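# Slotted aluminium profile

**Slotted aluminium profile** (also *T-slot profile*, *framing profile* or, in workshops, simply *extrusion*) is a family of straight metal bars with one or more lengthwise grooves, used to build frames, benches, guards, racks and enclosures that can be taken apart again. The bars are cut to length and joined with screws, brackets and nuts that sit inside the grooves. No welding is needed, and most joints can be loosened and moved with a single hexagon key.

The article covers the bars themselves, the ways of joining them, and the panels and holders commonly fixed to them.

## Manufacture

Profiles are made by extrusion. A heated billet of aluminium alloy is pushed through a steel die whose opening has the shape of the finished cross-section. The bar leaves the die in one long piece, is cooled, stretched to straighten it, cut into stock lengths and hardened by ageing in an oven. Alloys of the 6000 series are the usual choice. They extrude cleanly, take a good surface and are strong enough for light and medium frames.

Most bars are then anodised, which thickens the natural oxide layer on the metal. Clear anodising leaves a pale silver finish that resists scratching and does not mark the hands. Black is also common. Bars sold without anodising ("mill finish") are cheaper but dull with handling and leave grey smears on cloth.

## Cross-section and sizes

A profile is named by the outer width of its face in millimetres. The 40 mm square bar is widely used for benches and machine frames; smaller sections serve for light covers and instrument stands. Double and triple bars, in which two or three square sections are merged into one flat piece, are used where a frame must resist bending in one direction.

Each groove has a narrow mouth and a wider chamber behind it, so that a nut can slide along but cannot be pulled out. The width of the mouth decides which nuts and screws fit. Makers do not follow one common pattern, and two bars of equal outer size may need different nuts. The Gratwood and Vurex ranges, for instance, share outer sizes but not groove depth, and nuts from the deeper range stand proud of the face in the shallower one.

Closed-face bars have one or more sides without a groove. They are easier to wipe down and are preferred on the outside of frames in kitchens and clean rooms.

## Joining

The simplest joint is the angle bracket, placed in an inside corner and held by one screw on each side. It is visible, cheap and easily moved. Hidden joints use a screw driven into the core hole at the end of one bar, with its head caught in the groove of the other. These look neater and take up no room in the corner, but one bar usually has to be drilled for key access.

Cut ends must be square. An error of one degree is hard to see on the saw and easy to see on the finished frame, where it either opens a gap or pulls the upright out of true. Kaj Kjærgaard's workshop manual for Judeck advises tightening all joints by hand first, measuring both diagonals, and only then tightening fully. For a frame with sides of 275 mm the manual gives the two diagonals as needing to agree to within half a millimetre.

Screws in profile joints can work loose under vibration. Toothed washers, thread-locking fluid and nuts with a sprung ball are all in use.

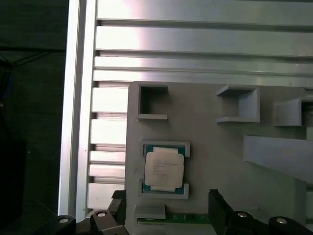
Panels and holders are the parts that turn a bare frame into something useful. Flat sheet can be slid into the grooves, clamped to them with blocks, or screwed against the outer faces. Where small objects must be kept in fixed places, the flat sheet is often replaced by a fixture panel: a plate with pockets, ledges or brackets raised from its surface. Shapes range from a square, open-fronted holder with thin walls and a small ledge projecting at the bottom to a shallow open box with an angled flange along its top. A matt grey plate beside bright silver rails also has a practical merit under strong lighting, as flat aluminium faces throw back hard white reflections that make small parts difficult to pick out.

## Fixture panels

Fixture panels may be milled, moulded, folded from sheet or printed in plastic. Milled plates hold their size best. Printed ones are quick to alter and are normal for single pieces and short runs, though thin walls can split along the layers if the holder is loaded sideways.

Several points of design recur:

- **Rounded corners.** An outer corner with a radius is less likely to chip or catch on sleeves.
- **Bottom ledges.** A ledge supports the object from beneath and leaves the front free for the fingers.
- **Slanted faces.** A holder that leans back keeps its contents in place without a catch.
- **Clearance.** A holder cut to the exact size of its contents will jam. Elias Semaan and Mélanie Landry, in their notes on bench layout, recommend a wider gap for painted parts than for bare metal.

A panel that overlaps the rails at its edge is easier to fix than one cut to fit between them, and small errors in the frame are then hidden. The overlap does cover part of the groove — spare nuts should be slid in before the panel goes on, unless drop-in nuts are available.

## Cable routing

Grooves are often used as cable channels. Thin signal leads are pressed in and held by a plastic cover strip. Mains cable should be run separately, in trunking, and any metal frame carrying mains equipment must be bonded to earth. Anodising is an insulator, so a bonding screw needs a toothed washer or a patch scraped back to bare metal.

## Care and reuse

Clear anodised profile needs only a damp cloth and mild soap. Strong alkaline cleaners attack the surface and leave white patches that cannot be polished out. Swarf and dust collect in upward-facing grooves, where cover strips are worth fitting.

Used bars keep much of their value. Darwish, a dealer in second-hand framing, sorts returned stock by groove pattern and trims off damaged ends. Bars with drilled access holes can be turned so that the holes face inwards.

## See also

- Strut channel
- Pegboard
- Slotted angle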